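3. Materials and layout of the work area

3.1 The computer case

The study uses a desktop computer in an open case, with its main parts left where a repair bench would meet them. The layout matters because reach and line of sight depend as much on neighbouring parts as on the part being handled. The grey metal power supply carries a white regulatory label on its side, which gave our raters a fixed point when they judged the angle of approach. Case position was checked every Monday against marks on the bench. 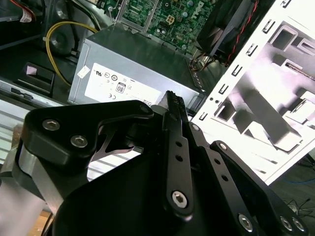 3.2 The board

The motherboard presents two regions of interest: the memory slots and the processor socket. The slots are long and closely spaced, with latches at the ends, and a module must be pressed home evenly along its length. The socket asks for the reverse, a light placement with no pressing at all. We follow Mbeki's Skelimbridge scheme in treating the strip between the two regions as a shared approach zone. Cables are a further constraint and were not tied back.
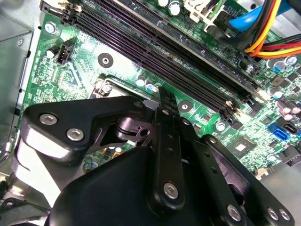

Figure 2. Memory slots on the motherboard, with power wires and a flat blue cable at the upper right.

Cable crossings were coded separately from part contacts. Where a wire lay over a target region, the trial was kept and given a crossing code, so that the effect of clutter could be estimated later. Two raters coded each trial, and disagreements went to Ezekiel Mbeki for a final ruling.

3.3 The processor

A desktop processor is nearly square and thin, and its metal heat spreader leaves only a narrow border of substrate exposed. It is best held by opposite edges. Printed text on the spreader was not used for orientation, as it is often too faint to read at working distance. A hold was coded as upright when the face of the spreader stood close to vertical.
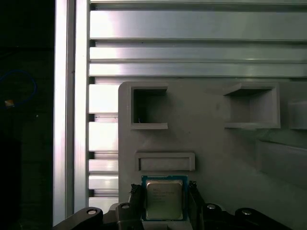 3.4 The fixture board

Parts out of the case are kept on a light grey board with raised holders and pockets. The design is our own, drawn at Starnwood, and replaces the flat Matitz tray used in the pilot. The processor nest consists of an upper and a lower bar with an opening between them, in which the chip rests upright against the board.

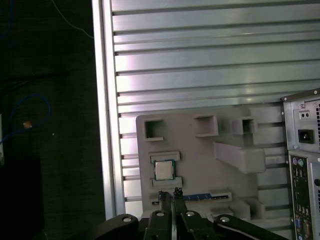

Of the 23 pilot trials on the flat tray, five were discarded after the chip slid before it could be lifted. Holding the part upright leaves its side edges free and removes the need to slide it first. The cost is a tighter tolerance on insertion, which we return to in Section 5. Dimensions of the holders follow the Campos drawings, apart from the nest opening, which was widened by 2 mm after the pilot.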